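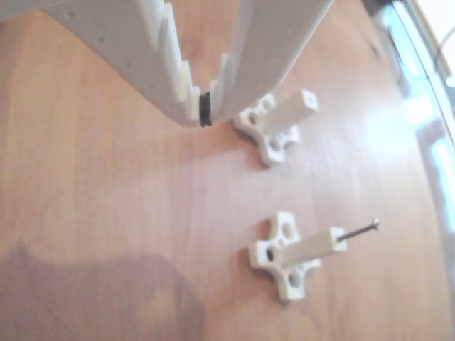

Setting up the Oremik two-finger gripper for small assembly parts

January 30, 2020

The Oremik is a parallel-purpose gripper sold by Mallilmont as a kit, with fingers, drive unit, cable and mounting plate in one box. The procedure below covers first setup for rings, pins and light plastic parts. It assumes the arm is already bolted down and its controller is running. Allow roughly 70 minutes.

Before you start

Update the drive unit to release 6 or later. Units shipped before December carry an older release that ignores the soft-close setting. The release number appears on the status page after power-up.

Mounting

1. Power down the arm and lock out the supply.
2. Fit the plate to the wrist flange. Tighten the screws in a cross pattern.
3. Slide the drive unit onto the plate until the latch clicks.
4. Route the cable along the outside of the wrist with enough slack for a full turn.

Zeroing the fingers

Open the setup page and select Close Slow. The fingertips should meet without pushing each other sideways. If one tip rides over the other, loosen the finger screw, reseat the finger and repeat. Press Set Zero when the tips meet cleanly.

Setting grip force

Start at level 2. A small rubber ring held upright between the fingertips makes a good test part – too much force flattens it visibly, and too little lets it turn. Raise the level one step at a time until the ring stays put during a slow wrist rotation. White plastic parts with posts or pins can usually be held at the same level. Grip them by the post and keep the tips clear of any metal pin.

Setting approach height

Lower the open fingers over the table in jog mode and stop just above the surface. Save this as the pick height. Wood tabletops are rarely flat, so check the height at each corner of the work area.

Faults

Code 697 means the fingers stalled before reaching zero. Clear the tips and run Close Slow again. If the code returns, replace the finger set. Spare sets are sold by Jeltham and Fedoruk, and both fit without changes to the drive unit.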